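Notebook: local ceasefire texts, coding round two
January 2021
Danside, working from home

Picking up from the pilot. The aim for this round is a clean file of local truce agreements with enough structure to say who monitors, who can suspend, and what happens to road access while the truce holds. National-level agreements are out. Anything signed only by outside governments is out as well, even where it names a district.

Source set

The Bomside archive gave 154 documents after duplicates were merged. Merging was slower than planned. Several truces exist as a signed text, a typed copy and a later press version, and the three do not always match on the end date. Rule adopted: the signed text wins where legible, then the typed copy, then the press version. The press version never overrides a blank. If the signed text leaves the duration open, duration is coded as open and the press figure goes in the notes field.

Language of the copy held is now recorded separately from language of signature. In the pilot these shared a field, and it was impossible to tell afterwards which texts had been coded from a translation.

Codebook changes

The Lewis codebook had 21 fields. Kept all of them for continuity but split the values on three.

Monitoring body. Pilot values were none, local, external, mixed. "Local" was doing too much work. A council of elders and a joint patrol made up of the two armed parties are different arrangements and should not share a code. New values: local civilian, local armed, external, mixed, none stated. "None stated" replaces "none", as an agreement can be silent on monitoring while a monitor exists in practice.

Suspension clause. Now records whether notice is required. Length of notice goes in as text, unedited.

Road access. Split into civilian traffic, relief convoys, and commercial goods. Many agreements open a road for one and say nothing of the others. Silence is coded as silence and never as a closure. Check this in the old entries – I suspect the pilot coders went both ways.

Did not split the prisoner exchange field. Rhydian wants it separated into release and exchange of remains. I agree in principle but there are too few cases to code it reliably and the wording in the translations is poor. Parked until May.

Double coding

Rhydian Parry and I each coded the same 20 texts without discussion, then compared. Agreement was good on parties, dates and place. It was weak on monitoring body, which was expected given that the values were new, and weaker than I would like on whether a clause is binding or a statement of intent.

Most of the trouble on the second comes from one construction, translated variously as "the parties will work to", "will strive to" and "undertake to". I had been coding all three as intent. Rhydian coded "undertake to" as binding, and on rereading he is right. Amended my entries. The other two stay as intent. 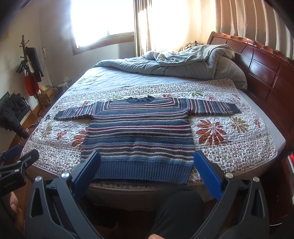
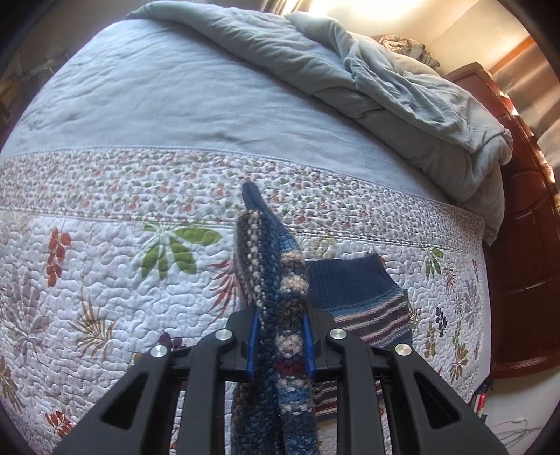 Nutberg import

Nutberg rejected the first upload. Cause: the date parser wants a full date and many of these have a month and year only. Padding with the first of the month would get them through but would give false precision, and anyone running durations off the file would not know. Used the two-column method instead, earliest possible date and latest possible date, both filled in for every record. Where the day is known the columns are identical.

Second upload went through with 16 records flagged. Went through the flags by hand. The bulk were place names with two accepted spellings, fixed by adding the variant to the gazetteer. A few were real errors of mine, with the latest date entered before the earliest. One flag is unresolved: a village that appears on neither map sheet, possibly renamed. Left as flagged.

Note that the import strips line breaks from the notes field. Use semicolons.

Known problems

Archive is thin for places where neither party kept an office. An absence of agreements there is an absence of paper and should not be read as constant fighting. This needs to go in the user guide in plain terms, near the front.

Renewals are a mess. Some are separate documents, some are a line added by hand at the foot of the original. Currently coded as separate records with a parent ID, but the handwritten ones have no signature block, so the signatory field is empty and the completeness score drops. Do not fill it by copying from the parent.

To do

Recode road access in the pilot entries.
Ask Rhydian for his list of doubtful translations.
Draft the paragraph on coverage.
Decide on renewals before the next batch goes in
Back up the gazetteer separately from the main file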